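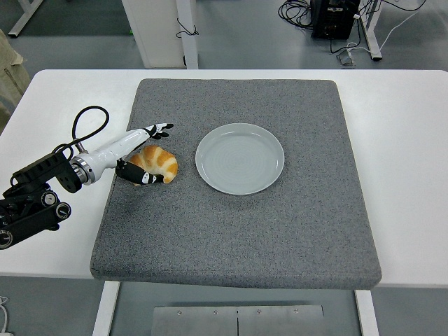
Cokville, 4 February 2024

Section 5. Fitting the Onder kart transponder

The box says two minutes and no tools. Plan for longer, and bring a drill and a tape measure. This section covers the rental and club karts that run at Cokville. If your kart has a full-width plastic seat back, read the note after step 4 before you drill anything.

Before you start

Charge the unit overnight. The maker's chart claims a full charge in much less time, but the charging light turns green well before the battery is full, so don't go by the light alone. A unit that goes on the kart half charged may drop out before the feature.

Write down the four-digit number on the underside. The one used in this section is 1274. Race control needs yours at sign-in, and you won't be able to read it once the unit is in its bracket.

Mounting

1. Clean the back of the seat on the left side with a dry rag. Skip the sticky pad that comes in the bag. It is sold as race grade. We would not trust it past the first curb.

2. Measure 330 mm up from the floor pan and mark the seat. The old Hsiao manual allows a higher mount. Ignore it; the timing loop was changed after that manual was printed.

3. Hold the bracket over your mark with the arrow pointing up. Check that nothing metal sits between the bracket and the ground.

4. Drill two holes and bolt the bracket on with wide washers on both sides of the seat. Snug is enough. Overtightened bolts crack fiberglass.

Note: On a full-width seat back, use the steering column support instead. Keep the same height. Tell race control where you mounted it, or your gaps will be wrong against everyone else's.

5. Slide the unit in until the clip closes, then push the safety pin through. The click on its own means very little. Pull on the unit hard. If it moves, it isn't in.

CAUTION: Never hang the transponder from the bumper or the side pod with zip ties, whatever the fast kid in the next pit says. A loose unit on track is a black flag.
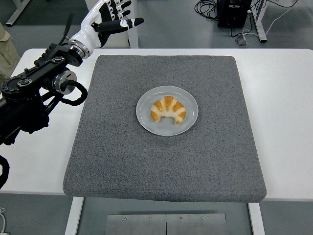

Croissant on a round plate, gray mat.

Checking the signal

6. Push the kart over the practice loop with the engine off. The Brolleo receiver should show your number and a signal score.

7. Read the score. The Brolleo leaflet calls anything over 50 "excellent." Our cutoff is 84. Below that, move the bracket down a little and try again.

8. Start the engine, hold it at 2000 rpm on the stand, and watch the unit's status light. A steady blink is fine. If it stutters, look at the spark plug lead first, then the plug cap.

Note: The phone app will offer to "optimize" your signal. We have seen no change in the score from using it. It does drain your phone.

After the race

9. Pull the pin, press the clip, and take the unit out before the kart goes on the trailer.

10. Wipe it down with a damp cloth. It is labeled waterproof; keep the pressure washer off it anyway.

11. Check both bracket bolts. Replace the safety pin in March, before the first points race, even if it looks good.

For lap times that don't match your own stopwatch, see Section 6.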